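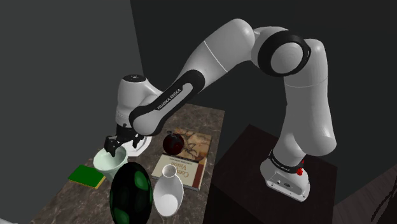
Tuesday, 9:40 pm, studio

Inking night on the Drondale pages. Writing this down now while my hands are still black, because last time I trusted my memory and we ended up redoing a whole spread.

Started with page 4, the big splash of Malinowski on the ferry roof. I had penciled him in June with his coat blowing left, and then Duygu pointed out that the smoke on the facing page blows right. She's correct, of course, annoyingly. So I flipped the coat on the lightbox and redrew the collar from scratch. The flip made his face go weird (his nose has always leaned one way and I guess I never noticed) so the head is redrawn too. Looks better than the old one! More tired around the eyes, which suits him at that point in the story.

Brush notes. Used the old number two sable for the coat and it still holds a point if I rinse it every few minutes. The new synthetic splits into a fork after three or four long strokes, so it's for filling blacks and nothing else. Nib for the water, brush for everything on land. I want to keep to that through the whole chapter so the river feels thin and scratchy next to the town.

Ink: the bottle I left open over the weekend has gone thick. I put in a few drops of distilled water and it flows again, but it dries gray and a bit streaky on big areas. Ferhat says throw it out. I'm keeping it for rough layouts, and I wrote ROUGHS on the lid in paint pen so please don't use it on finals, anybody.

Scanning. Did the first batch at 600 in grayscale, then set the threshold by eye. The dry brush on Ida's hair almost disappeared the first time, so I backed off the threshold until the strokes came back, and then had to clean up a lot of paper speckle by hand. Yamuna wants to try scanning in color and dropping the blue pencil channel. We ran one page her way and the pencil came out really clean, no erasing at all, which would save us an evening a week and my poor elbow. Trying it on the next batch. If anyone erases a page before then I'll cry.

Lettering. Zübeyde sent the balloons for the first scene. Her hand lettering for Cloklow (the clock creature, for Erhan, who missed the meeting) is great, all wobbly with the O's like little dials. Only trouble is the second panel on page 3, where he has so much to say that the balloon sits right on Ida's hand, and the hand is the point of the panel. Options are cutting the line about the harbor bell or moving the balloon up across the gutter. I'd cut the line. Erhan wrote it so Erhan gets to fight me on it.

Page count for the book is still 18 for chapter one. I had a go at squeezing the market scene into a single page and it looked like a bus timetable. Putting it back to two.

Paper: we're down to the last pad of the smooth bristol. The cheaper stuff feathers as soon as the nib goes back over a wet line, tested it twice tonight and got little hairs on both. Ferhat is ordering.

To do before the next session:
Redraw ferry railing, page 5, perspective is off on the near post
Ask Zübeyde about a smaller balloon tail
Color scan test with Yamuna, pages 6 and 7
Buy white gouache, mine is a brick

Stopped at a quarter to twelve. Page 4 is on the drying rack, top shelf, and the corner by the signature is still tacky.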